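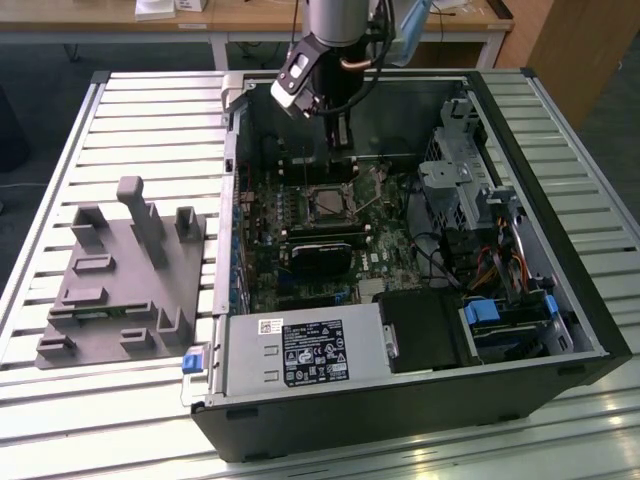
My phone spent most of last winter dying at two in the afternoon, and I'd half decided to buy a new one before I did a few small things around the house that bought it another year (so far!). None of it needs special gear. The first is just somewhere sensible to work and charge. I used to do everything on the doona, which is a terrible spot for anything that warms up or has tiny screws. A hard surface is miles better. The silver slatted table up top, with the desktop case lying open on its side, is the sort of thing I'd love to have room for, with those gaps between the slats for a bit of air. I make do with an old oven rack on the end of the kitchen bench and it does the job nicely.

Clean the charging port first

If your cable only works when you hold it at a funny angle, look in the port with a torch before you blame the cable. Mine was packed with pocket fluff. Turn the phone right off, then use a wooden toothpick, shaved down a bit thinner with a craft knife, and work very gently along the edges. Don't use a pin or a paper clip. Don't blow into it either, your breath is damp. I got out a grey wad the size of a lentil and the plug clicked in properly for the first time in ages. I do it every couple of months now, usually while the kettle's on.

Keep it cool

Batteries hate heat more than just about anything. Take the case off if you're charging on a warm day, and keep the phone off the windowsill and off the dashboard. I had a habit of charging under my pillow and I've stopped, partly for the battery and partly so I don't set fire to the bed. If it's already hot, leave it in the shade for a while and let it come down by itself. Please don't put it in the fridge! My neighbour swears by it, and every time she takes it out it's got fog on the screen.

Top up little and often

Mine's got a 4,000 mAh battery, nothing flash by today's standards. I plug in when it gets down near a quarter and pull it out somewhere past three quarters, and I don't lose sleep if I forget. Have a look in your battery settings too, there may be a switch to slow down overnight charging or stop it short of full. Mine was three menus deep and I'd owned the phone two years before I found it.

There might be a cycle count in there as well. Mine said 514 when I first looked, and I'd read that a lot of phone batteries start to sag somewhere past 800, so I figured there was life left in it. That's what made me go hunting for the real culprit, which was a weather app that wanted to know where I was all day long. I told it no. It still knows it's raining in Tondosham.

Label your chargers

We had a drawer. You've probably got one too. Every plug we'd ever owned, all black, all tangled. I tipped the lot out on the floor and matched each one to something that still exists in this house, and whatever was left went to e-waste. The keepers got a strip of masking tape with the name of the gadget in marker. Masking tape peels off after a while, so for the ones that travel I use a dab of nail polish, red for the phone and blue for the tablet.

For the cables themselves, coil them loosely and hold them with a bread tag or a bit of velcro. Wrapping them tight round the plug is what kills them, right at the neck where the cord goes in. A cardboard toilet roll tube works too, and you can write on it, though I'll admit it doesn't look very classy.

Wiping the screen

I keep a microfibre cloth in the cutlery drawer, of all places, and wash it without fabric softener (softener leaves a smeary film). Barely damp is enough for most grime. No window spray, no vinegar and no scourers, please. For the speaker holes I use a soft dry toothbrush with the phone tipped face down, so the crumbs drop out instead of in.

The spare battery pack

I've got a Skasum power bank that lives in the car bag, or it did until I read the leaflet and saw it shouldn't be left in a hot car. Now it hangs in a cloth bag by the front door. I give it a charge on the first of the month, otherwise it's always flat on the one day I want it. If yours ever looks puffy or the seam's opening up, stop using it and don't poke it. Same goes for a phone that's lifting at the screen. Ours takes them at the counter at Bodley Hardware, and it goes in their battery bin and not in the kitchen one.

When to give up and pay someone

I'm happy with toothpicks and tape but I won't open a glued phone. I rang Ntuli Phone Repairs and a new battery came in well under what I'd have paid for a replacement phone, seeing the one I'd been eyeing off was $600. Ask whether they test the battery first, and back up your photos before you hand it over. I haven't booked it in yet. It got to nine o'clock last night on 22 per cent, so I'm holding off till it gets cranky again.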